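Zirndale: The Complete Series (Blu-ray Box Set)

Drokach Home Video
Format: Blu-ray, region free
Discs: 4
Episodes: 24
Audio: Original stereo, new 5.1 mix
Subtitles: English, English SDH, Spanish, French
Status: In stock

If you've been limping along with the old DVDs, or with whatever somebody taped off late-night cable, you already know why we're excited. Zirndale is back, all of it, in the right order, and it looks wonderful!

For anyone new to the show: Zirndale is a town at the bottom of a drowned valley, where the water never came in. The lake sits overhead like a sky. People down there bake bread and argue over fences and go to school, and once in a while a boat passes across the sun. Into this comes Holub, a surveyor from the dry side, sent to find out whether the town still exists for tax purposes. He plans to stay one night. The show ran for two seasons and he never did file that report.

It's fantasy, but a quiet sort of fantasy. There are monsters (the Brorow, mainly, which lives in the church bell and speaks only when it rings) and there's a war in the background that gets closer in season two. Mostly, though, it's a show about people being polite to each other under enormous pressure. The pilot is a bit stiff and the third episode is a clip show of things we haven't seen yet, which sounds like a mistake and is one of the best hours of television we carry. Stick with it until the ferry episode. If the ferry episode doesn't get you, fair enough, lend the box to a friend.

What's new in this edition

The picture comes from a new scan of the original 16mm negative. The old discs were made from broadcast tape, and everything underwater came out the color of pea soup. Now the lake has actual blues and greens in it, and you can read the writing on the shop signs, which matters a lot in the last 3 episodes. Grain has been left alone. A few effects shots only ever existed on tape and these are noticeably softer. We think they fit in fine.

The two-part finale is presented both as aired and as a single feature-length cut. The single cut puts back the scene on the stairs, the one that was only ever in the press kit, and it changes how you feel about the mayor quite a bit.

Episode order follows the production notes. If you grew up with the broadcast order, there's a menu option for that too, on disc one under Setup.

Extras

Commentary on six episodes with composer Riku Tsuchiya, who is great company and stops to play bits on a piano whenever the talk dries up. The one on "The Bell Year" is our favorite.
Under the Lake, a new documentary on the making of the show
Isolated music tracks for season two
Deleted and extended scenes
Original promos, including the strange one with no dialogue
Stills gallery
48-page booklet with an episode guide and the original pitch document

The documentary spends most of its time with the design crew, and it's a treat if you like seeing how things were done cheaply. The fog was a kettle and a fan. The Brorow was a voice, a lamp and a lot of patience.

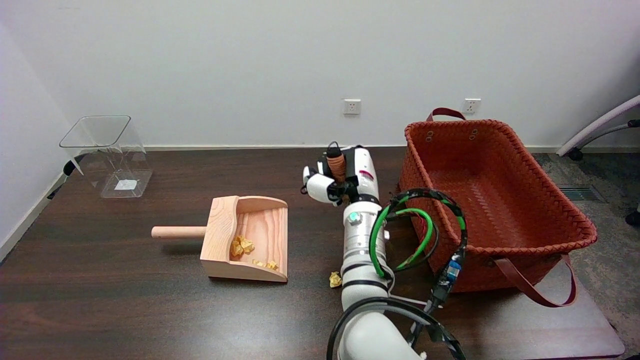

Wooden dustpan and crumpled yellow paper on the table.

Packaging

Rigid slipcase with new cover art, holding two standard cases. The inside sleeves have Holub's survey map on them, split in half, so you need to lay both cases flat next to each other to see the whole valley. Spine numbers match the other Drokach box sets, for those of us who care about shelves.

Good to know

Disc two of the first pressing had a sound dropout in the opening titles of one episode. All copies we ship are from the corrected pressing, with a small star after the catalog number on the back.

There's no digital code in the box.

The French subtitles cover the episodes only. Commentaries and the documentary are subtitled in English.

Rated for ages 12 and up by most boards. The bell scenes are scary for small kids, and so is the episode with the teeth.

Also from Drokach

The Zirndale soundtrack on double LP, the season one scripts in paperback, and a fold-out print of the survey map (unsplit!). The soundtrack goes back to press in February, so it's listed as a preorder for now.

Page last updated Thursday, July 7, 2022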